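Papers > Service Robotics > Household Manipulation > Section 4

4. Pouring and transfer of liquids

4.1 Why pouring was kept as a separate task

The chores in Section 3 all end with a solid object in a new place. Pouring does not. The object that matters has no fixed shape, the gripper never touches it, and the result depends on how the arm moves during the last part of the tilt. Earlier work by our group treated pouring as one more pick-and-place task with a rotation added at the end. Wijesinghe argued against this during the planning of the present study, and the results support him. The policies that did well on solid objects did not carry over to liquids without changes, and the changes were different for each kind of container.

Pouring is also a chore that people ask for. In the interviews that Hoekstra ran in Prenutton before the study, several of the older residents named drinks and soup when asked what they would hand over first. They were less interested in laundry, which is where much of the recent research has gone. One resident said she could live with a badly folded towel but would not mop the kitchen twice a day.

We therefore report pouring on its own, with its own failure classes, and we do not average it into the household score in Section 6.

4.2 Task definition

The arm starts with its gripper open and clear of the work area. A filled cup and one or more bowls are placed at floor level. The instruction names the target bowl by color, for example "pour the juice into the pink bowl." The arm must grasp the cup, move it to the named bowl, pour, and return the cup upright to a place on the floor where it will stand unaided. A second bowl of a different color may be present as a distractor.

We chose the floor over a table for two reasons. The first is that a mobile base with a low-mounted arm can reach the floor from more positions, so fewer trials are lost to base placement. The second is that pet bowls, plant saucers and dropped dishes are found at floor level in the homes we visited, and the existing benchmarks leave them out almost entirely. Floor work has a cost. The wall limits the approach angle, and the forearm must come in low, where its own cables can catch on a rim or drag a light bowl out of position.

Three kinds of liquid were used in the full set: water, juice and a thin broth. Water was the hardest to see and the easiest to clean up. Juice gave the vision system a colored surface to track, and most of the discussion below refers to the juice trials for that reason. 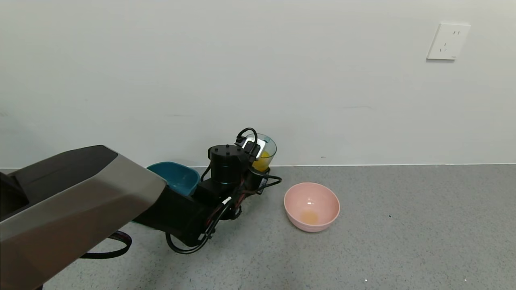
A trial counts as a full success when the liquid ends up in the named bowl, nothing is spilled outside it, and the cup is released upright. It counts as a partial success when some liquid reaches the named bowl but the pour is stopped early, or when the cup is not released. Everything else is a failure. We considered a finer scale based on weight, and Arai built a small scale platform for it, but the platform raised the bowls enough to change the task and we dropped it.

Figure 4. Floor-level transfer of juice between a clear plastic cup and bowls, with the gripper working close to the wall.

4.3 Training data and policy

The pouring policy was trained on 632 demonstrations, all given by teleoperation. Foley and Arai gave most of them. The operators were told to pour as they would at home and were not given a target speed. This was a mistake in one respect. Foley pours slowly and keeps the lip of the cup near the rim of the bowl, while Arai pours from higher up and finishes faster. The policy learned a mixture of both and at times switched between them during a single pour, which led to a visible hesitation halfway through the tilt. Filtering the data by operator removed the hesitation. It also removed much of the variety in bowl positions, and the filtered policy did worse when the bowl stood near the wall.

The version reported here keeps the data from both operators and adds a style label that is fixed at test time. We used the slower style in all tests. The Vahidi planner handled base motion and the approach to the cup, and the learned policy took over once the gripper was close enough to grasp. The Wodel grasp filter, described in Section 2, was left on for the approach and switched off during the pour, when its corrections tended to fight the tilt.

No force sensing was used at the fingers. Grip width was the only signal for how hard the cup was being held. With rigid mugs this made no difference. Thin plastic cups bend, and a cup that is squeezed too hard changes shape at the lip, so that the stream leaves from a different point than the one the policy expects.

4.4 Observed failures

Failures fell into five classes. We describe them in the order in which they occur during a trial.

Grasp deformation. The gripper closes too far on a soft cup and the liquid rises toward the rim before the cup has been lifted. In the worst cases it spills during the grasp. Full cups were affected far more than half-full ones.

Wrong target. The arm pours into the distractor. This was less common than we had expected, and nearly all of these trials had the two bowls close together with the forearm blocking the view of one of them. A head-mounted camera looking down along the arm loses the far side of the work area as soon as the arm is extended. Adding a wrist camera helped, but the wrist view is itself filled by the cup once the grasp is made.

Early stop. The policy returns the cup to upright while there is still liquid in it. With a transparent cup a person can see at once that the job is unfinished. The policy had access to the same pixels and did not make reliable use of them. We tried a second classifier that judged only whether the cup was empty. It worked on juice and broth and was close to useless on water.

Drip on return. The main pour is clean, and the last drops fall on the floor as the cup swings away. People deal with this by touching the cup to the rim or by giving the wrist a small turn. Some of the demonstrations contain that turn, but it is brief, and the policy smoothed it out.

Unstable release. The cup is set down at a slight angle and falls when the fingers open. An empty plastic cup weighs very little, and friction against one finger is enough to tip it. Opening the gripper more slowly fixed this in nearly every case, at the price of a longer trial.

4.5 What a household would notice

Success counts do not say much about whether the robot would be welcome in a kitchen. Wuyts reviewed the trial recordings with two home care workers in Cikska and asked them to stop the playback whenever they would have stepped in. They stopped it earlier than our scoring would suggest. Both stepped in at the approach, before any liquid had moved, when the forearm passed low over a bowl. Both also accepted small drips that our rules count as failures. They said they would wipe the floor in any case.

Their comments point to a gap between the benchmark and the chore. In the benchmark, a drip ends the trial. In a home, a drip is part of the work — the chore is done when the drink is served and the floor is dry, whoever wipes it. A robot that could notice a spill and fetch a cloth might be more useful than one that pours slightly better, and none of the systems we tested attempts this.

Supervision is the other issue. Each trial had an operator within reach of the stop button, and bowls and cups were reset by hand. The arm did not refill its own cup or carry a used bowl to the sink. If these steps are counted, the person in the room was still doing most of the work. We do not regard the present system as ready for unattended use with liquids, and hot liquids were excluded from the study altogether.

Within those limits, the task is closer to practical use than we had assumed at the start. Cold drinks, rigid cups and a wide bowl placed clear of the wall gave steady results across both test homes. The remaining trouble is mostly with soft cups and blocked views, and both can be studied without a new arm. Section 5 turns to wiping, where the same platform was used with a different set of tools.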